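Talk notes: Wrapping paper, letters and why we still post things
Skimstead local history evening

(Mic check. Wait for the people at the back to find a chair. Say hello.)

Right, hello everyone, and thanks for coming out. I'm going to talk about letters, and mostly about the paper they were written on, because I've spent far too long on this and somebody has to hear it!

Start with the shoebox. I bought it at the Prellwood jumble sale in July for the price of a sandwich. There were 223 letters in it, all to the same house in Brinness, and I only wanted the box. I read one standing at the bus stop and missed my bus.

(Pass round the photocopies. Keep the originals on the front table, clean hands please.)

What got me first was how dull they are. I mean that kindly. Page after page on the price of coal, whether the hens are laying, a cousin's bad knee. One of them gives nine lines to a gate that won't shut. But you read a few dozen and you start worrying about that gate yourself. (It does get mended. Don't give this away until the end if anyone asks.)

Now the paper. The early letters are on thin stuff, nearly see-through, written on both sides and then up the margins. If you hold a sheet to a lamp you get both sides at once and a headache. Postage went by weight, so people wrote small and used every scrap. Read out the bit about the aunt who turned the page sideways and wrote straight across her own words. Pause for groans.

Then the colour comes in. I'd always thought of old letters as white or cream, and a good third of the box is tinted: pale blue, a sort of biscuit, and my favourites, the mauve ones. The mauve came from Roussel, the stationer's on the corner in Prellwood, where the shoe mender's was later on. They sold it in flat packets with envelopes to match, and from the letters you can tell it was for best. Birthdays, engagements, one apology. You didn't waste it on hens.

(Slow down here, I always gabble this part.)

Folding. Four ways turn up in the box. In half and in half again is the common one. Then thirds, which fits a long envelope. Then a fold with the corners tucked in so that the letter makes its own packet and needs no envelope at all, and I can't do that one without swearing. The last is just crumpled, and I like to think it was sent in a temper.

If we're running over, skip the postmarks and go straight to the handout. If not, do the postmarks: the smudged one, the upside-down one, and the three that went to the wrong Brinness and came back with a very cross note in pencil.

Handout next. Everybody gets a sheet and an envelope, and I'd love you to write to someone before you go home. It needn't be clever. Tell them what you had for tea. There's a jar for stamps by the door, and the pens are mine so I'd like them back!

(Last slides, leave them up while people write.)
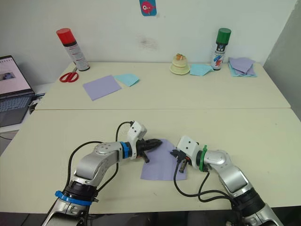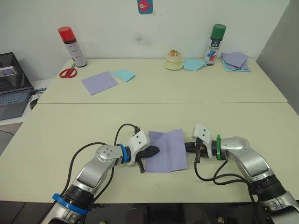
Slides: a sheet of lavender paper on a cream table, both pictures.

Questions, then tea. Someone will ask if I've traced the family, and the answer is not yet, though I've had a nice reply from the parish office. Someone else will ask what the box is worth. Tell them it cost less than the bus fare. Remember to thank the hall and take the urn key back.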